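Keep the Trays

The lunch counter at Brandes switched to paper-lined baskets in July. Before that, food came on a hard tray with a lip around it, and you carried the tray back when you were done. Now you get a basket with a sheet of waxed paper, and the whole thing goes in the trash except the basket, which gets wiped if someone has a minute.

I think this was a mistake, and I think a lot of places are making it.

The usual case for disposables is labor. Someone has to wash a tray, and that person has to be paid. Fair enough. But the sign by the register says the change is "for your convenience," and I don't see what was inconvenient. A tray holds a bowl of soup level. It holds a drink. With the basket I make two trips.

The cost argument is weaker than it sounds, too. I used to keep the books for a small cafeteria in Pluler. We bought 450 trays one year, and 12 years later 311 of them were still in use. The rest had cracked, or walked out the door with somebody. Over the same stretch we changed paper suppliers six times, each time because the price had gone up. Paper is cheap by the sheet, and you never stop buying it.

Washing dishes has a bad name as work. I did it for two summers and it was hot and my hands hurt. It was also steady, and a person could learn it in a day and be good at it in a month. When a kitchen stops washing things, that job doesn't turn into a better job at the same place. It goes away, and the money goes to a paper company in another state.

I would also say that people behave better with real dishes. At Prunura, where they still use lacquered trays and proper bowls, customers stack their own things at the end of the meal. At Brandes they leave the basket on the table with a napkin stuck to it.

None of this takes special equipment. A sponge will do for most of it.

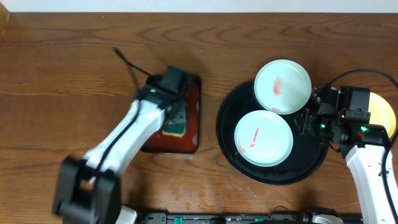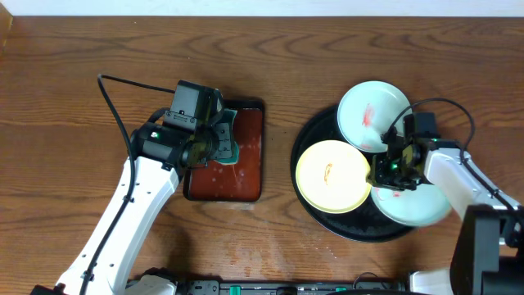
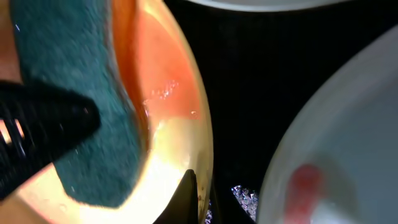
A reader in Pluler wrote back that I had left out water, and that in a dry year a restaurant washing every tray and bowl is hard to defend. She added that her own diner went back to trays anyway and runs the machine only when it is full. I don't have a good answer on the water. I would still like my tray back.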